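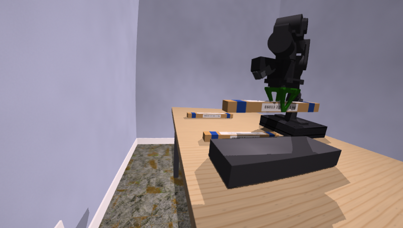 Trois cartons longs sur une table en bois clair, dont un tenu au-dessus du plateau.

Envoyer des tubes et des cartons longs : pourquoi mon colis « léger » est-il facturé comme une enclume ?

Bonjour à tous. Je vends des affiches et des baguettes d'encadrement depuis mon salon, ce qui fait de moi une multinationale aux yeux de ma voisine du dessous. Jusqu'ici j'expédiais tout avec Tisard, dans de longs cartons, sans histoire. En janvier, j'ai reçu une facture rectificative : mon colis pèse 4 kg sur ma balance et plus du double sur la leur. J'ai appelé, on m'a parlé de « poids volumétrique » avec le ton qu'on prend pour expliquer la mort aux enfants. Est-ce que quelqu'un comprend le calcul ? Et y a-t-il un moyen d'y échapper sans couper mes baguettes en deux ?
— baguette_magique

ptitcarton54
Le calcul est bête : longueur × largeur × hauteur en centimètres, divisé par un coefficient que le transporteur choisit. Il compare ensuite avec le poids réel et garde le plus élevé des deux, jamais l'autre, par pure coïncidence. Le coefficient se trouve dans les conditions générales, souvent en petit, après les pages sur les animaux vivants.

Pour des cartons longs, deux choses à vérifier. D'abord la section : les gens prennent un carton large « au cas où » et remplissent le vide avec du papier bulle. Vous payez le transport du papier bulle. Une section plus serrée, avec juste de quoi caler les extrémités, et la note baisse nettement. Ensuite le supplément hors format, qui n'a rien à voir avec le volume : au-delà d'une certaine longueur, le colis ne passe plus sur le tapis de tri et quelqu'un doit le porter. Ce seuil est à lire avant de commander 400 cartons en gros. Je dis ça en regardant les 400 cartons dans mon garage.

Pensez aussi à mesurer le carton fermé et scotché. Un carton qui gonfle de deux centimètres au milieu est mesuré au milieu.

Mimosa_du_13
Moi je passe par Miniler et je n'ai jamais eu de problème. Après j'envoie surtout des bijoux.

vieux_scotch
Je complète, ayant tenu un quai d'expédition assez longtemps pour y laisser un genou. Contestez la rectification ! Le service client de Tisard refuse d'office au premier message, c'est une forme de politesse. Au deuxième, si vous joignez une photo du carton avec le mètre posé le long de chaque côté, ils regardent vraiment. Chez nous le délai de réclamation était de 30 jours, vérifiez le vôtre sur le contrat.

Pour les baguettes, regroupez-les : deux cartons identiques cerclés ensemble comptent pour un seul colis chez certains, pour deux chez d'autres. Demandez par écrit. Et évitez les tubes ronds si vous le pouvez, ils sont mesurés comme s'ils étaient carrés et en plus ils roulent.

Commentaires

baguette_magique : Merci ! J'ai remesuré, mon carton gonfle en effet au milieu. Moi aussi, depuis les fêtes, mais on ne me le facture pas.

karton_rouge : Le coefficient de Tisard a changé, regardez la dernière grille, pas celle qui traîne dans vos mails.

Mimosa_du_13 : Miniler ne prend pas les colis longs, je viens de vérifier. Désolée.

À lire aussi
Ruban kraft ou adhésif plastique : lequel tient dans une cave humide ?
Point relais fermé le samedi, que devient mon colis ?
Karaki ou Sorkilari pour imprimer des étiquettes à la maison
Facture de 1356 euros pour une palette refusée
Où trouver des cartons longs à l'unité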